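Pluvetti ships Cuervo 4 planner, puts simulated kitchen scenes up for download

LELTDALE, 21st November -- Pluvetti pushed out version 4 of Cuervo this morning, its grasp planning software for single arm setups. Big change: the planner and the perception module now share one scene model. Before, each kept its own copy, and the two drifted apart whenever something on the counter got bumped.

Release notes are short. The scene files are the part people will want. Pluvetti has put up 1,804 simulated counter layouts, same ones it uses for nightly testing, with wrist camera views and a fixed side view for most of them. Thin flat things get a lot of attention. Forks especially.
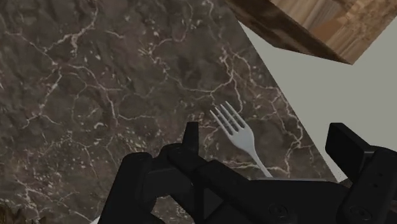
"Flat cutlery was our worst category by a mile," said Rigoberto Usuga, who leads the planning team. Old Cuervo would pick a grasp, drive down, and stop short when the depth estimate for the handle merged with the countertop. Veined stone made it worse. The segmenter took pale veins for edges and split one utensil in two, or glued a bit of stone onto it.

The new version handles this two ways. First, the segmenter was retrained with random surface textures, stone and wood mostly, some plain. Second, the planner no longer trusts a single depth reading near a support surface. It holds several guesses for object height and picks an approach that works for most of them. Slower. Planning time on flat items went up by 19 percent in Pluvetti's own tests, and Usuga did not try to hide it. "We'll take slower. You can tune it down if you want, there's a flag."

Clutter is the other piece. Out of the full set, 741 layouts are tagged as cluttered, meaning objects touch or sit close enough that the fingers could clip a neighbor on the way in. Household stuff, garden stuff, odd shapes next to eachother. Target object is named in a plain text file along with the start pose of the arm, so runs can be repeated exactly. 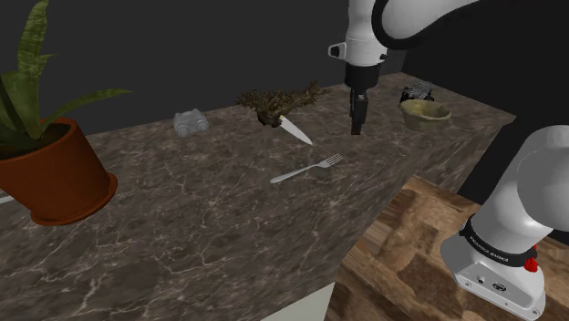

Collision checking for these got rewritten from scratch. The last release wrapped every object in a box, fine for a bowl, bad for anything with leaves or twigs. A plant would block half the counter. Version 4 uses a set of small spheres fitted to each mesh, and users can mark an object as soft so the planner is allowed to pass closer to it. Soft marking is off by default. Usuga said the team argued over that one for a while and may flip it in a later patch.

Controller side, not much. The closing speed of a parallel gripper can now be set per object instead of per session. A bug where the arm paused at the hover pose after a canceled plan has been fixed. Another one, where the viewer showed the previous plan's path after a reload, has not.

Support for Pokodov, the logging tool many Cuervo users already run next to it, is built in now. No seperate bridge to install. Each plan writes out the guesses it considered and the score for each, and Pokodov can step through them against the camera views. Handy for working out why a grasp was turned down. Files get big fast though, so the notes suggest logging failures only.

Moving from version 3: config files need a small edit, the scene block has been renamed, and a converter script does most of it. Custom collision boxes don't carry over and have to be refitted. Pluvetti says version 3 will get fixes until May and then stop.

Real hardware numbers were not part of the release. Everything published so far comes from simulation. Usuga said bench runs at the Leltdale office are under way but he would not give figures or a date, only that the same flat item tests are being repeated with metal and plastic cutlery.

Download is free for the scene files, with a sign-up. The planner itself stays under the same license as before. Existing users get the update through the normal installer, and the converter script is in the tools folder.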